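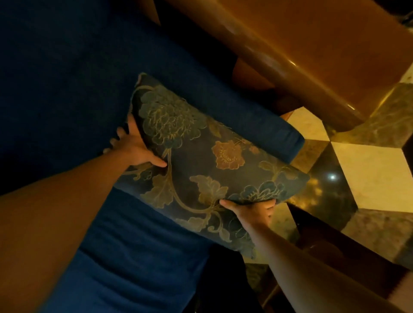

How often should you wash throw pillow covers if nobody in the house has allergies?

Every couple of months is plenty for covers that only get leaned on, and sooner if a dog or a toddler has been at them.

dilari_porch
Thank you for that! I'm asking for the living room in general, by the way, and the guest room too. My mother washed everything with a zipper on it every other Saturday when I was growing up, and I think I inherited the guilt without the energy. I have a mix of cotton, one velvet, and a couple of floral ones with a bit of a sheen, and the tags were snipped off long before I got them.

Hudec44
I'm going to disagree a little, with love. Every couple of months is a lot for anything shiny or woven with a pattern. I had a set I was very fond of and I washed the life right out of them – the threads started lifting by the third go. Now I vacuum mine with the little brush, hang the covers on the line for an afternoon in October when the air is dry, and wash them once a year, cold, inside out.

mameck_quilts
Once a year, Hudec?? I say this as someone who has eaten a great deal of popcorn on a great many couches. Faces go on those things! People nap on them! Cold water, a mesh bag, zipper closed, lowest spin you have, and dry flat. I've done mine that way for years and they're fine.

Hudec44
Nobody naps at my house, they're too polite. But fair enough, the mesh bag is good advice and I didn't have one back then.

Žofie Skála
Could I put in a word for testing first? Wet a white cloth, press it on the inside seam, and see if color comes off. Dark blues and reds are the ones I worry about. I once turned 3 cream napkins a very sad gray because I tossed a navy cover in with them. If color does come off, I'd take it to a cleaner and be done with it.

surnura
Also the inserts, please don't forget the inserts. I washed a feather one in our tiny machine and it took two days to dry and smelled like a pond. Polyester ones are easier, but give them plenty of room.

dilari_porch
Okay, I'm going to do the cloth test tonight and split the difference – cotton every couple of months, the fancier ones in spring and fall. Does anyone iron theirs, or is that just my mother again?

mameck_quilts
Just your mother, dear.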